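Cukumine Surfaces – read me first

Version 2, Jan 16, 2020
Maintained by Ximeng Luo and Yuzhen Zeng

What is in this folder

Cukumine Surfaces is a collection of 1,869 close pictures of ordinary things lying on plain tops: mats, cloths, boards, folded bags, brushes. We collected them at home and in the shared workroom in Hultthorpe. The collection is for people who study texture, and for people who want to practice separating a rough material from a smooth background.

The first version was smaller and had many double pictures. We removed those by hand. If you still find a double, please write to us and give both file numbers.

How it is organized

There are three folders. The folder "rough" has pictures where a textured thing takes an important part of the view. The folder "plain" has pictures where the background is almost everything. The folder "mixed" has the rest, and we admit that it is not very tidy.

Each picture has one line in the file labels.txt. The line gives the file number, the folder, the main color of the background, the main color of the thing, and one word for the texture. The allowed words are smooth, woven, ridged, fibrous, and unsure. Please do not read too much into "woven". We used it for the look of the surface, and we did not check what the material is made of.

White backgrounds are the most difficult part. A white top is seldom the same white from one side to the other. It can be a little blue where it is bright and more gray where a soft shadow falls, and a program that looks only for color will cut the top into pieces which do not exist. 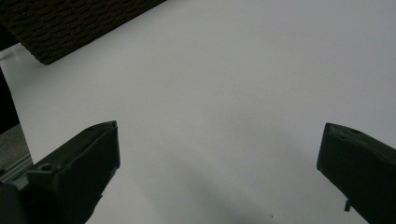 For this reason we label a background with one color only, the one a person would say when asked quickly. A pale top with a gray shadow is "white". A shadow without a hard edge does not get its own label. Small specks are also not labeled, even when they are dark and easy to see, and we did not clean them away in the files.

When a thing goes out of the picture on one or two sides, we label the part that is visible. If two people could not agree on what the thing is, the note says "brown textured object" or similar words, and the texture is still filled in. Yuzhen labeled everything first and Ximeng checked it.

Known problems

– In 75 pictures the texture word is "unsure". Most of them are dark things, where ridges and loops look almost the same.
– The words "brown" and "black" are not used evenly. Very dark brown was sometimes written as black before June, and we have corrected only the folder "rough".
– The subset named Marno has more white tops than the subset named Cai. If you compare the two, please take this into account.

Plans

We would like to reach 3,000 pictures, with more colored backgrounds and more cloth. Old file numbers will stay the same.

Use and contact

You may use the pictures for study and teaching. Please mention the name Cukumine Surfaces and the version number. Corrections to labels are very welcome – send the line as it is now and the line as you think it should be. We answer slowly, but we read every message.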